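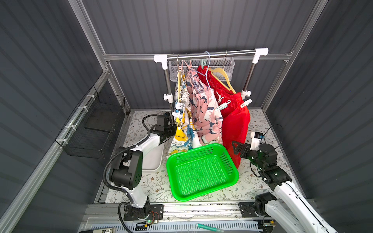 Can a Two-Arm Cell Hang the Laundry? Project Report, Household Manipulation Module
Pranstead, December 8, 2025

1. Question

Machines wash and dry clothes without help. Moving garments from a basket to a rack is still done by hand in nearly every home. This report asks how close a small bench cell with two arms comes to doing that step, and where it fails. The work began in July as a reading project and was extended to trials in the second half of the year.

2. Task definition

One trial consists of taking one garment and hanging it on the rack, using a hanger and at least one clothespin. A trial counts as a success if the garment stays up for 85 seconds after both grippers let go. The time limit is 300 seconds. No operator may touch the garment after the start signal. The test garments were shorts with elastic waistbands and printed shirts, chosen from ordinary household laundry.
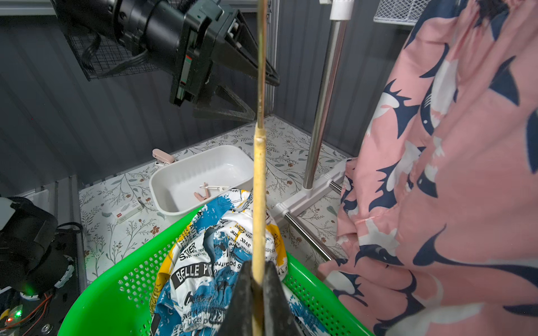
The arms run under Grurnby, the control package used in our course, with a policy trained on demonstrations recorded in the same cell. Training used 182 demonstrations. Evaluation used 100 trials, divided evenly between shorts and shirts. Garments were placed by a student who did not know which policy version was loaded.

3. Results

Shorts were the easier class. The waistband gives both grippers a thick edge to hold, and once it is stretched between them the rest of the garment falls into a predictable shape. Most failures came after the first side had been pinned, when the free end of the waistband folded over and hid the second grasp point.

Shirts were poor throughout. The policy often took hold of a sleeve or hem and treated it as a shoulder. Large prints made this worse, as the edge of a printed block was read as the edge of the cloth. We tried relabeling part of the training set to correct this and saw little change.

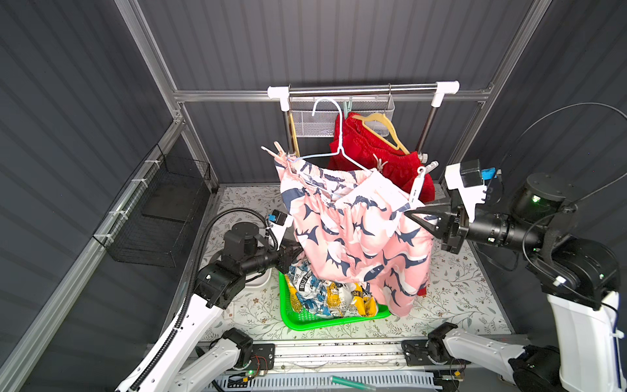
Timing was a separate problem. A person in our group hung the same shorts in a few seconds. The cell often used most of its limit, and much of that time went to small corrections near the bar with no net progress. The Dratum planner, which we tested as an alternative to the learned policy, moved faster between waypoints but had no useful model of cloth and was dropped.

4. Clothespins

Clothespins deserve their own section. To open one, the gripper must close on the two handles at nearly the right angle. A pin lying by itself is manageable. Pins lying across each other are not, as the fingers push the pile before they reach the chosen pin.
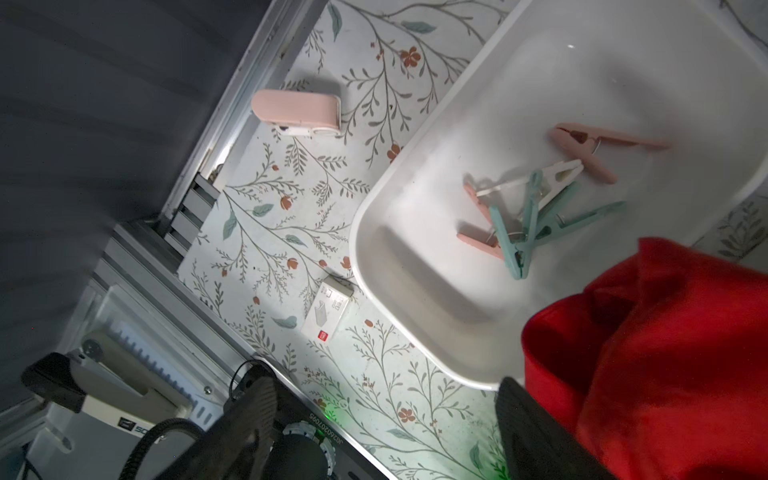

Figure 4. Clothespins in the white tray, seen from the gripper.

A dispenser that presents each pin upright would remove most of the difficulty. We consider that a change to the task and did not use one. The Belkadi finger pads, with a softer surface, were fitted for the last block of trials and reduced slipping on the handles.

5. Assessment

Under fixed lighting and with known garments, hanging shorts is within reach of this hardware. Hanging mixed laundry is not. The cell is also too slow to save a household any time unless it runs unattended, and the failure rate on shirts rules that out at present.

Further work should cover wet fabric, which is heavier and sticks to itself, and recovery after a dropped garment.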